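Why I spent a year on a standards working group

I make stools and small tables for a living, in a unit in Skedthorpe, and until last spring I had never read a standard all the way through. I had been quoted at from them plenty of times. A school would ask whether a stool met such and such a number, I would say I'd look into it, and then I'd ring someone who knew more than I did.

The person I rang was usually Percy Pacheco, who ran the test room at Kastus before he retired. Last June he told me that the trade group was putting together a working group on test methods for low seating, that it was short of people who made things, and that I should stop ringing him and go and sit on it. So I did.

What the group does

We don't write the standard. I had that wrong for the first two meetings. The national body has its own panel, and the panel takes comments from outside. Our group agrees what the small makers want to say, drafts it in the form the panel uses, and sends it in. The form is a table. You give the clause number, the kind of comment (editorial, technical or general), what you think is wrong, and the exact words you'd like instead. A comment with no proposed wording tends to come back with "noted" beside it, and noted means nothing will be done.

I put in seven comments on the first draft. Five were noted. The other two were accepted in part. One swapped a "should" for a "shall" in the clause on recording the floor surface under the test piece. The other took out a reference to a withdrawn document. I was more pleased with that than I can explain to my family.

The row about conditioning

Most of the winter went on one clause. Before you load a stool to see if it breaks, you are supposed to leave it in a room at a set temperature and humidity for a set time, so that a test done in one town can be compared with a test done in another. The draft asked for a week. The labs were happy with that. They have the rooms.

The small makers were not. Very few of us have a controlled room, and a week in somebody else's gets charged by the day. Rigoberto Palomino, who speaks for the labs in our group, brought along results from the Milto test house on matched sets of stools, some given the full week and some given less. The spread between them was wider than I'd hoped. I had gone in ready to argue for two days and came out thinking the labs had a point, at least for solid timber.

Where we ended up was a longer period for solid wood and a shorter one for board and metal, with the moisture content of the timber written into the report either way. I think it's a fair result. It also means I've had to buy a decent moisture meter and learn to use it.

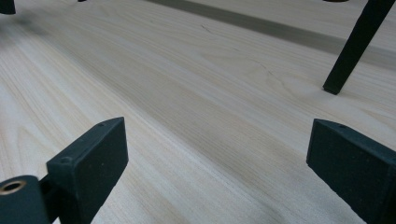

Conformity, and who says so

The other thing I had muddled was the difference between meeting a standard and being certified to it. A maker can test a product, keep the records and declare that it meets the standard. Or a third party can assess it and issue a certificate. Or the third party can also come round to the workshop every so often and check that what's being made now is the same as what was tested then. These cost very different amounts, and buyers mix them up all the time. I've seen a tender ask for "a certified standard", which could mean anything.

If you're a small maker and a buyer asks for a certificate, ask them which clause of their own rules requires it. In my case a signed declaration with the test report attached has been enough more often than not. Benítez, who supply my fixings, do the same with theirs and send the report along with the first order.

What it costs in time

We met in person once, in March, and otherwise by video call. Each call was down for an hour and ran to an hour and a half. The reading is what takes the time. The last draft came with over 15 pages of comments from other groups, and you do need to go through them all, as someone will have proposed the opposite of what you want in a clause you thought was settled.

There's no pay for it. The trade group covers the train fare — second class, receipts by the end of the month.

I've said I'll stay on for another year. The next draft is meant to be out for comment in the autumn, and it has a new annex on stacking stools that I already disagree with. If you make anything of that sort and have views on it, send them to me with the wording you'd like, and I'll put them in the table.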